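Pivamia Packing Cooperative, Zorkville
Minutes of the equipment review meeting, October

The meeting opened a little after the coffee was poured. Hưng Giáp took the chair and thanked everyone for squeezing in at the busiest end of the season.

Item 1. The Drunomeck simulation package
Hưng reported on the trial license, which has 19 days left to run. He has spent a good many evenings with it, and he was happy to say that the arm model loads without fuss and the sample tasks are easy to change once you find the right menu (it is under "Stage", for anybody else who goes hunting). He likes it very much, although he feels the manual could be kinder to beginners. 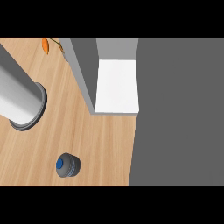
There was a long and friendly discussion about whether practice in simulation would carry over to our own packing bench. Those from the night shift would like to see more kinds of produce and more awkward containers before we put money down. Hưng agreed, and said the supplier allows up to five custom objects under the trial — we have used two so far.

Item 2. Price and support
The quote covers four seats for a year, with training by video call. Lương, the reseller, has offered to hold the price until the trial ends. It was felt that phone support during the late shift matters a good deal more to us than a discount, and Hưng will ask Lương for that in writing.

Item 3. Decision
The meeting agreed to put off the purchase until the remaining custom objects have been tried. Hưng will pass his log-in to the night shift so they can have a proper turn, and he kindly offered to stay late and show them the ropes.

Item 4. Any other business
The squeaky door on the cold room has been reported again. The meeting closed at 4:19.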